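Search this site Enter keywords Go

Hirkden author's second ghost romance is out this week

Monday, June 22, 2026
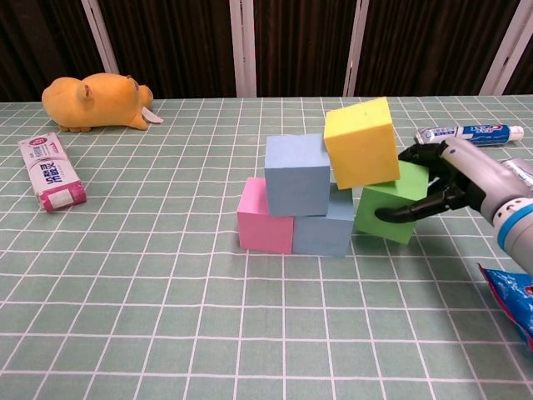 Pastel foam cubes, stacked two high, on a green checked cloth.

Well, it's finally here! The Lamplighter's Bride, my second paranormal romance and the one I've been going on about since October, goes on sale this week from Prosar, in paperback and as an e-book. I've had a copy on the kitchen windowsill for days and I still pick it up every time I fill the kettle.

For those who haven't met them yet, the story follows Isolde, a clockmaker's daughter who takes a post at a big damp house on the moors above Anduvton, and Corin, who has been lighting the lamps there every evening for a very long time (a good deal longer than he's been alive, if you see what I mean). He can't leave the grounds. She can't stay past the first frost without losing her father's shop to a cousin she can't stand. There's a locked ballroom, a curse with some very small print, and a kiss in a boathouse that I rewrote so often I could say it in my sleep.

You don't need to have read the first book, though a couple of old faces do turn up. If you liked the housekeeper last time, she has a much bigger part now and gets most of the best lines. A few of you wrote to ask whether the dog would be all right. The dog is all right.

It's a longer book than the last one, 400 pages in the paperback, and a bit spookier too. My editor at Prosar wanted the haunting to feel properly cold before things warmed up between those two, so the opening chapters have more creaking and muttering in them than I'd normally dare. I'd put it at the gentle end of scary — there's one scene in the cellar you might want to save for daylight — and the love scenes are about as steamy as before, so you know what you're getting.

Now the launch. We're having it at Hämmerli, the bookshop on the corner of the market square in Hirkden, this Thursday evening. Doors open at seven, I'll read a chapter (the lamp room one, not the boathouse, my aunt is coming) and then there'll be questions, signing and quite a lot of cake. It's free, but the upstairs room only takes 30 people, so please ring the shop or pop in and put your name down. If you can't make it, Hämmerli will post signed copies anywhere in the country, and you can ask for a dedication when you order.

Prosar has printed 750 copies with the painted edges, a sort of dusky blue fading to gold, and those are for this first run only. The shop has a good pile of them. The ordinary edition has the same cover and the same words inside, plus the map of the house I drew myself and then begged somebody with better handwriting to tidy up.

There's also a bonus story going out with the newsletter at the end of the month, set the winter before Isolde arrives and told by Corin. It's short and rather sad and I'm very fond of it. If you're already on the list you don't need to do anything. If you aren't, the sign-up form is on the contact page.

And yes, I've started book three! It's set in Anduvton itself this time, down by the harbour, with a widowed fortune teller and a sea captain who may or may not have drowned. I've written 2 chapters and thrown one of them away, so please don't ask me for a date just yet.

Filed under: Book News, Paranormal Romance, Events & Signings

Print this page | E-mail to a friend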